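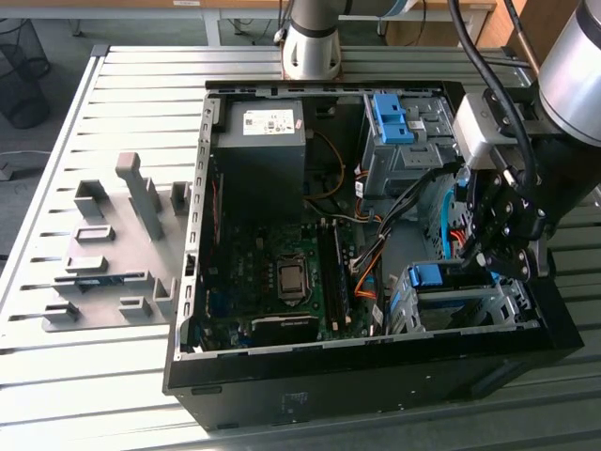 **Keep the old tower or let it go?**

**plathamporch** · 11 March 2025

Hello all! My desktop has been with me since my first apartment in Platham, and it's gotten slow enough that I make tea while it starts up (not a complaint, I like tea). The repair shop quoted me $250 for a solid state drive, more memory and a good cleaning. Do I spend it, or put it toward something new? I mostly do email, family recipes and 3,000 scanned photos I keep meaning to sort.

**griso62**

Oh, keep it! For photos and recipes you don't need anything fancy, and a new drive makes an old machine feel so much younger. I'd skip the shop, though. Buy the drive yourself and set aside an afternoon, it's four screws and a lot of patience.

**henach_hill**

I have to disagree with griso, kindly. My old one got the same treatment last October and the power supply quit five weeks later. That money would have been a nice start on a small refurbished desktop.

**griso62**

Fair enough, but one bad power supply isn't every power supply, and they can be replaced too!

**henach_hill**

Sure, and then you've paid twice :) Whichever way you go, please copy those photos somewhere else first.

**plathamporch**

Copying them tonight, thank you both. I'm leaning toward doing the drive myself and leaving the memory for later.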